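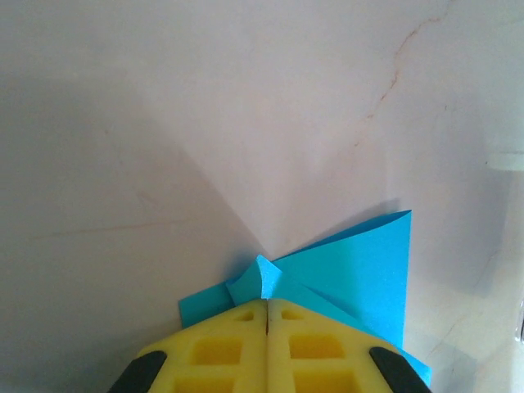

Nadholm Leitfaden "Falten mit zwei Greifern", 2. Ausgabe - Test

Von Leire Quintana, 17. September 2025

Der Leitfaden von Nadholm regelt, wie Faltversuche mit zweiarmigen Robotern aufgebaut, durchgeführt und protokolliert werden sollen. Er kommt als Ringbuch mit Prüfkarten und einem Satz Protokollblätter. Wir haben ihn bei uns in Trernville über 312 Durchläufe benutzt, immer mit Schaumstofffingern und farbigen Bögen.

Der erste Teil behandelt den Arbeitsplatz. Helle, glatte Unterlage, farbiges Material, keine losen Kabel im Schwenkbereich der Arme. Das ist knapp geschrieben und lässt sich in einer Viertelstunde umsetzen. Gut gefällt mir, dass die Fingerpolster als Verschleißteile geführt werden. Vor jeder Serie wird geprüft, ob Kanten ausgefranst sind, und das Ergebnis kommt ins Protokoll. Bei uns wurde das vorher nach Gefühl gemacht.

Der Abschnitt zum Greifen ist der beste im ganzen Buch. Er unterscheidet sauber zwischen Halten, Andrücken und Falzen und gibt für jeden Vorgang eine eigene Abbruchregel vor. Rutscht der Bogen, wird geöffnet und neu angesetzt, Nachdrücken ist nicht erlaubt.

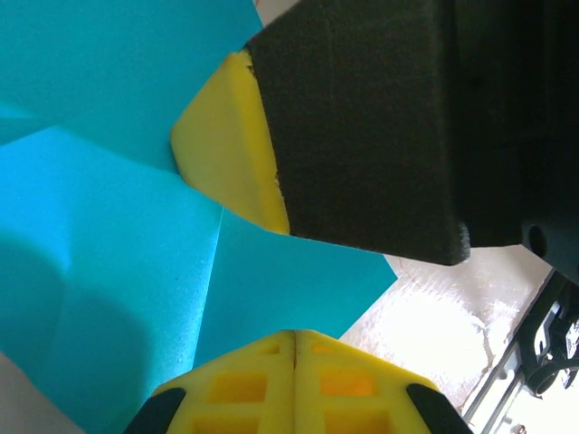
Gelbe Fingerspitze im Knick, das türkisfarbene Material liegt zwischen beiden Fingern.

Schwächer ist das Kapitel zur Bildprüfung. Es verlangt, dass die Fingerspitzen der Handgelenkkamera jederzeit sichtbar sind, sagt aber wenig darüber, was mit verdeckten Papierkanten geschehen soll. Kevin Cusi hat deshalb für unsere Gruppe eine Zusatzkarte geschrieben: Ist die Ecke verdeckt, gilt der Falz als nicht bewertet.

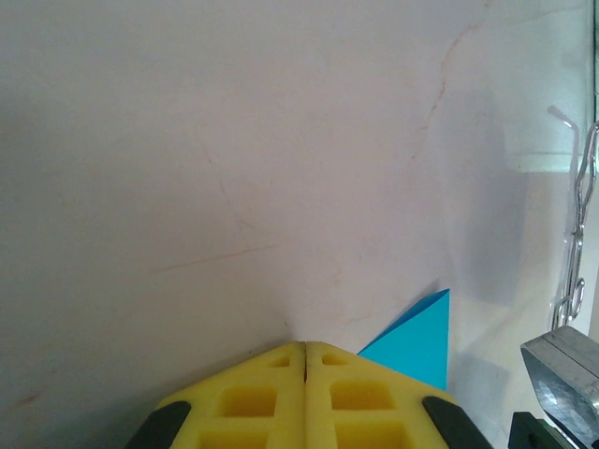

Geschlossene Finger, rechts daneben die Spitze des gefalteten Blatts. Der untere Teil ist verdeckt.

Für die Zusammenarbeit beider Arme gibt es 7 Regeln. Die wichtigste lautet, dass immer nur ein Arm die Führung hat und der andere hält. Die Übergabe muss im Protokoll stehen. Das kostet Zeit, hat aber bei der Fehlersuche geholfen - vor allem bei schnellen Bewegungen, die man auf den Aufnahmen schlecht nachvollziehen kann.

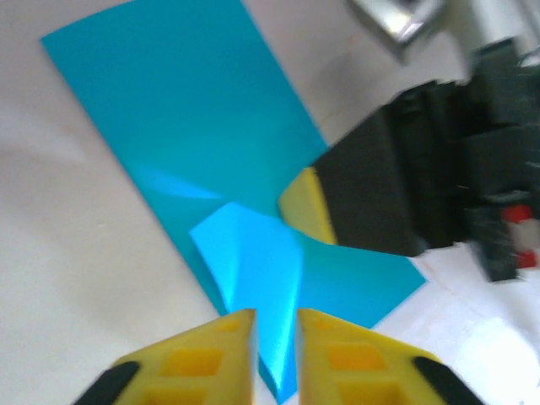 Die Protokollblätter selbst sind zu klein gedruckt, und das Feld für Bemerkungen fasst kaum zwei Zeilen. Oanh Bạch trägt inzwischen alles in eine eigene Tabelle ein. Eine digitale Vorlage hat Nadholm für November angekündigt.

Wer Faltversuche mit anderen vergleichen will, bekommt eine brauchbare Grundlage. Für einen einzelnen Arm lohnt sich der Kauf nicht, dafür ist zu viel auf den Zweiarmbetrieb zugeschnitten.

Wertung: 4 von 5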